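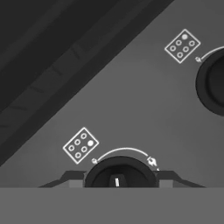 *Virnetbridge, February 25, 2026*

**The Plaltomen rules** are a set of good-practice notes for testing kitchen robots in simulation, mostly on tasks such as turning a cooker knob. They are voluntary, and it is hard to tell how widely they are followed.

The rules ask that each task be run 100 times, with the starting position of the arm changed between runs. A run counts only if the right knob is turned and the gripper lets go within 30 seconds. Knobs should carry printed burner diagrams, so that a robot has some way of telling one from the next. Whether a given robot reads them or has merely learnt where to reach is a question the rules leave open.
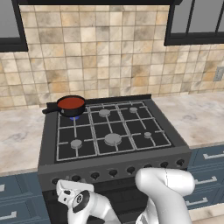

Critics also point to rule 2, which treats a lit burner as proof of success. A simulated flame is a drawing switched on by software. It says little about gas, grease or a stiff knob, and the rules set no test on a real cooker before results are published.

A revised draft is due in March. It adds a section on pans and handles, but still lets testers choose which failed runs to leave out, provided they say so in a footnote.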